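Review of the Pledari kitchen set, small size
Posted by Hannelore Pichler, 11/3/18

I bought this set for my daughter's first apartment, but she moved in December and until then it stays with me, so I used it every day. I paid 20 dollars in the sale at Lumgate. The full price I find too high.

The bowl is what I like most. It is round and gray, and it holds 600 ml when you fill it to the rim. Mine weighs 241 grams on the kitchen scale, so it does not slide when I beat eggs with a fork. The inside is smooth and washes clean under the tap, also after tomato sauce. Only with turmeric I had to soak it overnight.

The orange-pink piece is sold as a board and also as a lid for the tray, and I must say that it does the first job better. The raised border keeps the juice of a peach from running on the counter. As a lid it sits a little high on one corner — I tried to press it, but after a minute it comes up again. I wrote to the shop and a Ms. Satti answered me the next morning, very polite, and offered an exchange. I did not take it, for cutting bread I don't need a lid.

About the color, my sister thinks it looks like a toy. I got used to it, and on a dark table it is easy to find.

The instructions are on one sheet in six languages and the English part says to avoid the dishwasher. I put the bowl in twice by mistake and see no damage. The board I wash by hand.

I give four stars of five, one less for the corner. If they sell the bowl alone, I will order two more for myself before the winter.
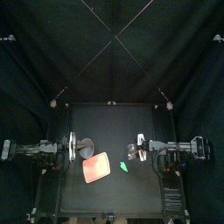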